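Husik hand-held gripper — demonstration kit for home data collection

In stock. Listing updated 1 July 2025

Record tabletop tasks by hand, no robot needed on site. You hold the gripper, do the job, the camera on it logs the lot. Files go straight into Curkis for sorting and then training. 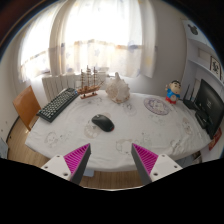
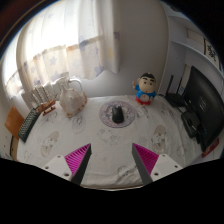
Computer mouse on a patterned tablecloth in the first picture, on a round mat in the second, keyboard off to the left in both.

Who buys it: small labs mostly, plus people paid per episode to record at home. Real desks, real clutter. A policy trained on one bare bench falls over the minute there's a curtain behind it, so spread your recordings over as many rooms as you can get into.

What you get
Gripper with 2 ribbed fingers, fitted
Wide-angle camera, mounted and calibrated
Uveo charging lead
4 spare finger pads
Carry bag

Not included: memory card, tripod, laptop.

How a session goes
Charge it the night before. Open the Phromma app, pick a task, press the trigger once to start. Short beep = recording. Long beep = card full or lens covered, check both. Keep the jaws in view at the start and finish of every episode, otherwise the width tracking drifts and the file gets thrown out on upload.

Move things between takes. Objects, chair, where you stand. We ask for 40 takes per task before you change rooms — more is fine, less and it wont be accepted into the shared set.

Bad takes: leave them in, tag them "missed". They are useful. Dont trim anything yourself.

Shared set
Buyers who contribute get access to the pooled desk tasks, currently 3,000 episodes. Opt in when you register the serial number. Faces and post should be out of shot, screens off please.

Known problems
Strong daylight through a window can wash out the top of the picture. Fix exposure in settings before you start, not half way through.
Glossy objects confuse the tracker if you come in too quick. Slow down on teh approach.
Pads wear. Swap when the ribs go flat.

Orders, returns and bulk prices: ask for Benedita Cunha on the contact form. Replies same day — usually. Back orders for the left-handed grip ship end of July.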